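7.4 Gripper stops inside the bin (fault 343)

Fault 343 is raised when the arm meets more resistance than expected while the gripper is below the rim of a bin. The arm halts where it is and the pick is canceled. The usual causes are a bin that has shifted on the table, a bar lying across the gripper's path, or a hose caught during the last wrist turn.

CAUTION: The arm holds its position after fault 343 but is still powered. Do not reach into the bin until step 2 is complete.

1. Press the emergency stop on the Studesix panel.
2. Turn the mode switch to T1 and remove the key. Keep it with you.
3. Look at the finger from the side. If it is pressing on a bar or on the bin floor, do not pull the bar out by hand.
4. Put the key back, release the emergency stop, and jog the arm straight up at 3 percent speed until the gripper is 100 mm above the rim. Do not rotate the wrist.
5. Press the emergency stop and remove the key again.
6. Check the hoses where they enter their fittings. Replace any hose that is kinked or has pulled loose.
7. Check every clamp holding the bins. If a bin has moved, set it back against its marks and tighten the clamps.
8. Release the emergency stop and run the Drindine bin check from the Service menu.

Note: If the bin check reports an offset, teach the bin corners again (section 5.2). Changing the pick height does not correct a shifted bin.

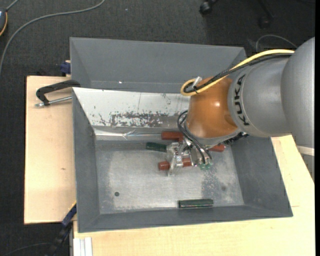 Figure 7-3. Gripper down among the bars in the front bin.

9. Restart in T1 and complete one pick from each bin before returning to automatic.
10. Enter the fault in the cell log with the bin used and the clamp that was loose, if any.

Note: On Zullberg cells with software older than the September release, fault 343 does not clear from the panel. Turn off the controller, wait 400 seconds, and turn it back on.

If the fault comes back on the next pick, leave the cell stopped and contact Kwan-ho Fang in Service.

Section revised 2024-01-16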